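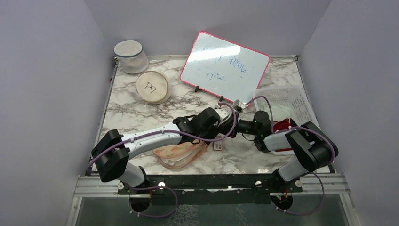

Research > Working Papers > Household Writing Surfaces > Section 4
Last updated: December

4. Small boards and the things kept near them

4.1 Why the small board deserves its own section

Most writing on home message surfaces deals with the refrigerator door or the wall calendar. We came to this project expecting to do the same, and the small loose whiteboard won us over within the first few home visits. It is light and cheap, and it goes wherever the talk is. A wall calendar stays where it was hung. A small board gets carried from the stove to the table, turned to face a child, laid flat to be written on, and left there until someone needs the space. Out of the 200 households that answered our survey, almost 8 in 10 of those owning a loose board told us it had no fixed home at all, and we were delighted by how much follows from that!

4.2 Orientation and partial erasing

A board lying flat has no top. People write on it from whichever side they are standing, and the next reader comes at it from somewhere else. Figure 4 gives a good case: a framed board rests at a slant on a marble-patterned tabletop, and its blue lettering seems to be upside down or turned from where the viewer stands. The darkest letters look like "MOILE", though we offer that reading with care. Fainter blue marks sit on a lower line and near one corner.

Figure 4. Whiteboard with pinkish-red frame on a tabletop, with two lidded or topped round containers behind and to the side. Blue writing, part dark and part faint.

Uneven strength of line is one of the most useful things a board can offer a researcher, and also one of the easiest to over-read. Faint marks may be old words wiped in a hurry, or a pen running dry, or simply a lighter hand. Yaqin Liao coded dark and faint marks separately for this reason, and did not assign them an order in time unless the household could tell us. We recommend the same to anyone working from pictures alone. Glare is the other trouble. The bright band across the upper part of the board in Figure 4 is typical of glossy surfaces, and anything written under such a band was coded as "not readable" and never as "blank".

4.3 Marks on containers

The second pleasure of this material is how often writing spreads from the board to the objects beside it. In the kitchens we visited, jars, tins and tubs carried initials, dates, arrows and little private signs. Yanti Jugah began calling these "lid marks", and the name stuck. The cream-colored container in Figure 4 has one on its flat beige lid - a black hand-drawn symbol of looping strokes that resembles two joined letters. The white container in the corner behind it has a pale round top with a narrow teal-grey band, and we coded no mark for it.

Lid marks differ from board writing in a few ways that matter for Section 5. They are short. They tend to stay put for as long as the container does. And they are often drawn with real care: in Majimbun, one family showed us a set of 7 tea tins, each with its own curling sign, made by a grandmother who saw no need to spell anything out. Her grandchildren could name the contents of every tin from the lid. In Kudarlow the habit was plainer, mostly single capitals, but just as dependable.

Whether a given mark is a letter, a monogram or a picture is harder to settle than we expected. Satish Kartha and Herman Govindasamy coded all lid marks independently and disagreed most on looping shapes like this one. We kept those as a class of their own, "joined or looping, meaning unknown", and it has turned into the class we most enjoy arguing over.

4.4 Limits

Our pictures record where things lay at one moment. They cannot tell us who moved a board last or how long it had been there, and the home diaries kept by two of the households fill only a small part of that gap. Baptiste Tessier is preparing a longer diary study, with boards and lids logged on the same sheet.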